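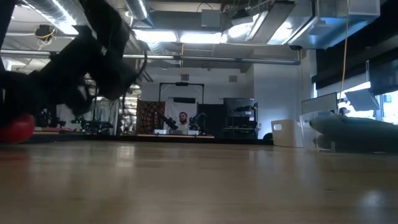

Flukow Household and Shop-Floor Automation: Frequently Asked Questions

Maintained by Desta Kahsay and Zulkifli Kwok. Last revised in April.

Scope

Which tasks does this page cover?
Chores done at a table or bench with one or two arms: sorting, folding, wiping, packing small parts, moving items between bins, opening and closing containers. Mobile robots, vacuum robots, lawn mowers and conventional caged cells are out of scope. Questions on palletizing go to the Teoh line support page.

Can a robot do household chores today?
Some of them, under conditions. An arm that has learned to move dishes from a rack to a shelf will usually do so if the rack, shelf and dishes resemble the ones it was trained on. Change the height of the shelf and performance drops. No system we have tested can be placed in an unfamiliar kitchen and left to clean it.

Can a robot do shop-floor chores today?
More of them. A workbench is a controlled space: the parts arrive in known bins, the light is steady, and the bench does not get rearranged over the weekend. Kitting and bin-to-bin transfer are the two tasks we consider ready for limited use with a person nearby. Cable routing is not ready.

Performance

What success rate should I expect?
It depends on the task and on how success is defined. In our last round on the Wutis bench, we ran 1,412 attempts at a single task, placing a soft item in a plastic bin. We score an attempt as a success only if the item is fully inside, the bin has not moved more than its own width, and no person has touched the setup. Relaxing any of these raises the number, so ask any vendor for the scoring rule before comparing percentages.

Why do published videos look better than this?
Videos are selected. They are also often sped up, and the playback rate may be printed in small type in a corner or left out. Look for an uncut run of the same task repeated many times, with failures left in.

How fast are the arms?
Slower than a person on nearly everything that involves soft material. Folding one hand towel took our two-arm station 51 seconds at its best setting. Rigid parts go faster, and for pick-and-place of identical rigid parts a conventional programmed machine remains the better purchase.

Which objects cause the most trouble?
Clear plastic is the worst. Depth sensors return little or nothing from it, and the color image shows whatever is behind the wall of the container. Glossy tabletops produce a second, inverted copy of anything held above them, and a policy trained on a matte surface may reach for the wrong height. Thin sheets, wet cloth and bags with a loose neck follow. Open bins with stiff sides and a handle are easy.

Does daylight matter?
Yes. A station next to a window sees different images at 9 a.m. and 4 p.m. Either control the light with shades or record training data across the whole day. We do the second where possible, as customers tend not to keep their shades down.

Training

How does an arm learn a chore?
In the method we use, an operator drives the arm through the task many times and the joint positions and camera images are recorded together. A model is then fitted to those recordings. Nothing is written by hand for the individual task apart from the start and stop conditions.

How many demonstrations are needed?
Our bin-sorting model was fitted to 2,386 demonstrations from several operators. Narrow tasks can work with far fewer. Adding demonstrations from a second operator helped more than doubling the number from the first, and we have seen this on three tasks so far.

Can I record demonstrations myself?
Yes, if you have a Fliltovard controller with firmware that supports recording. Plan on 20 minutes per session. Operators get sloppy after that, and sloppy recordings are hard to find and remove later. Discard any demonstration in which the operator hesitated for more than a few seconds. The model will copy the pause.

Will a model trained on your arms run on mine?
Not without further data. Differences in link length, gripper opening and camera height all matter. Small differences in camera height matter more than most customers expect. Measure it and write it down before moving anything.

Is one arm enough?
For transfer and sorting, yes. For folding, opening lidded containers and anything that must be held still while it is worked on, use two. Two arms also need a collision check between them, which the Fliltovard controller performs only if both arms are registered to the same base frame.

Installation and safety

How much space does a station need?
Allow the full reach of each arm in every direction plus clearance for a person to step back. Leave slack in cables at the shoulder and elbow. A cable that is tight at full reach will eventually stop the arm or unplug a camera.

Can people work next to a running arm?
Only after a risk assessment of the whole station, including the tool and the object being held. A slow arm holding a knife is a knife. Neighboring stations should have separate stop buttons, labeled by station.

Can I leave it running unattended?
No. All current Flukow deployments require a person within reach of the stop button. Wiring the button to a remote switch does not meet this requirement.

Buying

Should I buy now or wait?
For a home, wait. For a shop with one repetitive sorting task and someone on staff who can retrain a model, a pilot may be reasonable. Budget for the staff time, which in our pilots has cost more than the arms.

Do you sell a dishwashing model?
No.

Where do I report an error on this page?
Use the contact form and include the question title. Corrections to figures are handled by Zulkifli Kwok, everything else by Desta Kahsay.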